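More examples isn't the same as better examples

Every few months I get into the same argument with somebody who collects runs for learning systems. They tell me they've got 3020 episodes and ask how many we have. I say 142 for the door task, and they give me a look like I've left my shoes at home.

I've been building practice rooms at Hotbridge for a while now, mostly simulated ones, and I've come around to thinking the count is the least interesting thing you can ask. Our first big batch for the Sisley project had 2000 runs in it. Great number! We were so pleased. Then I sat down one July afternoon with a bag of pretzels and watched a big pile of them, and they were the same run over and over – same start, same angle through the door, same stop. The model learned that one path beautifully and fell apart when we moved the start point over a little.

So these days I'd much rather spend a morning messing with a room (shifting the bed, turning a chair, swapping a cushion, starting from a spot that makes me nervous) than let a script churn all night. Yes, it's slow. Yes, my friends over at Bruralura think I'm being precious about it, and they may have a point when the deadline gets close.

Doorways are where I get really stubborn. People love to start their runs in the middle of the floor, where everything is easy to see. But a home robot spends a lot of its day arriving at places, and the view on arrival is often half door.
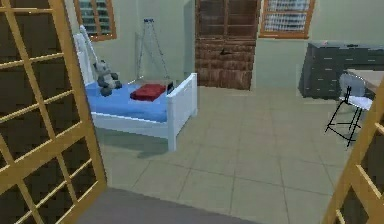 Looking into one of our simulated bedrooms from the threshold, between the two open door leaves.

I'd take two good starts like that over another hundred from the center of the tiles. The McGrath rooms are next on my list, and I plan to be just as slow with those.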